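2020年8月　作業ノート　木製家具の仕上げ試験

Kokkinosの亜麻仁油とHevariの蜜蝋ワックスの比較、続き。試験板はナラ、番手は240まで研いだものを使用。板は前回の残りで、Danai Deligiannisが切り出した分。木口の研ぎが甘い板が混じっていたので、そこだけやり直した。

油は薄く塗って15分置き、拭き取り。二度目は翌日。油の缶は662番の棚に戻した(前は185番にあったが、日が当たるので移動)。亜麻仁油は色がかなり濃くなる。ワックスのほうは色の変化が少ないが、水滴の跡が残りやすい。コップを60分置いた輪じみは、油の板ではほとんど見えず、ワックスの板でははっきり出た。

拭き取りの布は綿のぼろからマイクロファイバーに替えることを検討中。綿は糸くずが導管に残る。ただ毛足の長いものは油を吸いすぎるかもしれない。 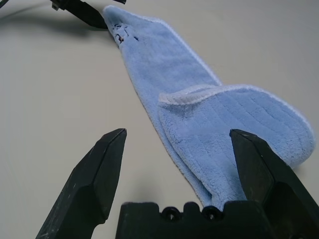

水色のマイクロファイバークロス。端の近くに黒っぽい汚れ。

油を拭いた布は必ず広げて干すか、水に浸してから捨てること。丸めてゴミ箱に入れない。Polyxeni Dimitriouから、蓋つきの金属缶を入口側にも置きたいと要望あり。賛成。

Skedisの椅子4脚は、油で仕上げる方向で先方に確認する。座面の裏は一回塗りでよいと思う。肘掛けは手が触れるので三回。

残り：
・ワックスの板をもう一度塗って輪じみを再試験
・320番の研磨紙を注文
・Illdaleの棚板、反りを測り直す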